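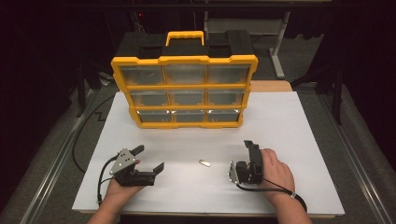 Care of Stainless Steel, Aluminium and Glass in the Workshop and Kitchen
December
Published by the Tesasmont Customer Information Office

Search this site Enter keyword Go

Metal worktops, aluminium window sections and glass splashbacks supplied by Tesasmont will keep their finish for many years if they are cleaned correctly. The following guidance applies to domestic kitchens and small workshops. It should be read together with any care sheet delivered with the product.

Stainless steel worktops and sinks

Wipe the surface daily with warm water and a little washing-up liquid, using a soft cloth. Brushed steel must be wiped along the grain. Rubbing across it leaves fine marks that show clearly under a strip light and cannot be polished out by hand. Rinse with clean water and dry at once, particularly in hard water areas.

Limescale near the tap may be removed with white vinegar on a folded cloth. Leave the cloth in place for 13 minutes, rinse thoroughly and dry. Do not leave vinegar, lemon juice, salt or mustard standing on the steel overnight.

Steel wool and wire brushes must not be used. Small particles of ordinary steel break off, lodge in the surface and rust, and the customer then reports that the worktop itself is rusting. Spots of this kind can usually be lifted with a paste of bicarbonate of soda and water, applied gently along the grain. Bleach should be kept away from stainless steel altogether - this includes bleach poured down the sink and left to stand in the waste.

Aluminium frames and trims

Aluminium is softer than steel and is easily harmed by strong cleaners. Oven cleaner, caustic soda and undiluted dishwasher products will turn it dull and grey. Wash frames with mild soapy water and a sponge, then rinse. Powder-coated sections in the Zallar range may be washed in the same manner. Wax polish is permitted on coated sections, but should be tried first on a part that is not normally seen.

Drainage slots at the foot of each window frame should be kept clear. A wooden cocktail stick is suitable for the purpose. Screwdrivers scratch the coating and should not be used.

Where aluminium is fixed to masonry, check the sealant once a year. Sealant that has pulled away from the wall should be cut out and replaced in full; a new bead laid over an old one seldom holds.

Glass splashbacks, shelves and doors

Allow glass behind a hob to cool before cleaning. Cold water on hot glass may crack it. Grease is best removed with hot soapy water first and glass cleaner afterwards. Spray the cleaner on to the cloth, so that liquid does not run behind the edges of the panel.

A 700 mm shelf in the Munro pattern should be supported at both ends and loaded evenly. Heavy jars belong over the brackets. Any shelf with a chipped edge must be taken out of use and replaced, however small the chip.

Cutting and drilling thin sheet

Clamp thin sheet between two pieces of scrap timber before drilling. Mark the hole with a centre punch, begin with a 2 mm bit and increase the size in stages. Use slow speed and a drop of cutting oil for stainless steel. Remove burrs from both faces with a fine file. Gloves should be worn when carrying cut sheet, but not while operating a pillar drill - a caught glove can draw the hand in. Eye protection is required throughout.

Toughened glass cannot be cut or drilled after manufacture. Openings for sockets must be given on the order form.

Replacement parts

Brackets, gaskets and end caps are available under the Flakach part list. Gaskets are supplied in packs of 100. Please quote the number on the original delivery note when ordering.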